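The Sorting Shelf
by Wanda Szabo

March is shape sorter month at the Skolcombe toy library, and I could not be happier! I've loved these things since my own kids were small (they mostly fed theirs raisins), and I still can't walk past one without having a go.
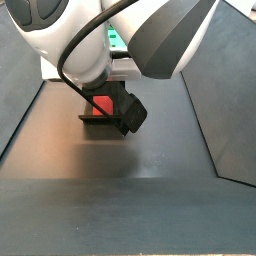

Round Peg, Round Hole

I'm partial to a chunky block in one loud color, and bright green is hard to beat. Ours has a star, a hexagon, an oval, a round hole and a big square one, and the red cylinder goes in the round. Sounds easy, but tip it even a little and it'll sit there on the rim looking at you. Stand it up straight first, then lower it.
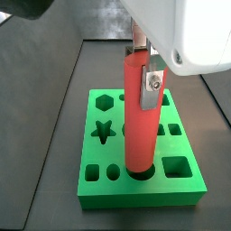

Signe Bach asked me whether scuffed pieces should go in the discard box. Please don't! A small dark mark or a scrape near the rim of a red cylinder doesn't bother me one bit, and it rolls off the table just as well as a new one. Cracks are another matter, so hand those to me or Aldo at the desk.

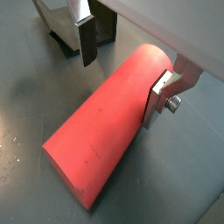 How long can I keep a sorter?
Three weeks, and you can renew once if no other family has asked for it. Please check that every piece is in the bag before you bring it back.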